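Cotuvov Household Handling Project
Progress report to the Flirholm Fund, second period
28 entries removed from the fault log as duplicates; the rest are summarised below
April 28, 2026

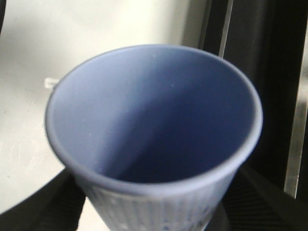
Ruth Ackroyd asked, on reading the draft, whether a project that had promised the Fund 1000 completed grasps could really spend a whole reporting period on why the gripper won't let go. It could, and it did.

Where we stand

We have logged 971 grasps of the 1000 due by the end of this period. The remaining 29 are on hold under our own stop rule, which we wrote in February and were rather pleased with until it applied to us.

The fault

On 21 of the logged grasps the gripper closed on the cup correctly, received the command to open, reported that it had opened, and stayed shut. The software then moved on to its next task in good spirits, taking the cup with it. On most of these occasions the arm tried to pick up a second item with a hand that was already full. The log records these as successes. We have asked it to stop doing that.

No one was hurt. One of the 21 did matter, though. An operator, seeing "gripper open" on the screen, reached in to take the cup. The fingers released late, while her hand was beside them, and the arm began its return move. She pressed the stop button and the arm halted short of her. We have treated this as a near miss and all running ceased that afternoon.

Cause

The open signal came from the controller, which was reporting what it had asked for. The position sensor in the finger drive, which knows what took place, had been left out of the check after the Vasylenko update in February. The sticking itself is a separate matter. We found a worn guide in the right-hand finger, and it binds when the grip is low on a tapered object. Had we tested only on boxes we would have had a splendid quarter.

Put right so far

The sensor is back in the check. If it disagrees with the controller, the arm stops and says so.
Reaching in now requires the stop button to be pressed first, whatever the screen claims.
The worn guide has been replaced. The left one looks sound but is being changed too.
All 971 log entries are being read again by a person. The first 98 are finished and have turned up no further cases.

Still open

Killov have quoted for a guard with an interlock. It costs more than we set aside, and we ask the Fund's leave to move money from the travel line, which has been little used as none of us has gone anywhere.

We also ask for a short extension. The held grasps will not be run until the log review is done and the guard is fitted, and the earlier total may fall if the review finds more cups that were never put down.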